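How do you teach a robot to pick up a book?

By Ingvild Westerberg, for young readers

You learned to pick things up when you were a baby. You tried, you dropped the spoon, and you tried again. A robot can also learn in this way, but it takes a very long time. So people often help it. They show the robot what to do.

Showing by hand

Some robot arms are made so that you can hold them and move them. You take the arm, bring it to a cup, and close its fingers. The robot remembers how every joint was bent. Joints are the places where an arm can bend, like your elbow and your wrist.

Showing from far away

The second way is called remote control. A person sits in a chair and holds one controller in each hand. When she moves her left hand, the left robot arm moves. When she squeezes, the gripper closes. A gripper is the hand of the robot.

The robot does not even need to be a real one. It can live inside a computer, in a room that is also made by the computer. This is called a simulation. If the robot drops something there, nothing is broken - you only start again.

In our lesson the task is to tidy up books from a bed. A book is more difficult than a cup! It is thin and it lies flat, so the fingers have not much to hold. With two arms it becomes easier, because one can keep the book still and the other can lift the side.
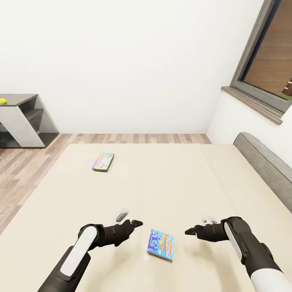 Why one time is not enough

Sorin Angelovski teaches robots at a small workshop called Kallitz. For the book task he made 343 showings. In each one the book was in a new place, or it was turned a little.

"If I always put the book in the same place, the robot learns only this place," he says. "Then I move it by the width of my thumb, and the robot closes its fingers on air."

Each showing is saved, also the slow ones. The computer compares what the robot saw with how the person moved. After this it tries alone.

Try it at home

Ask a friend to close their eyes and be the robot. Put a thin book on your bed. Now hold your friend's wrists and move their hands to the book. Say "close" and "open" for the fingers. Then change places - and put the book somewhere else.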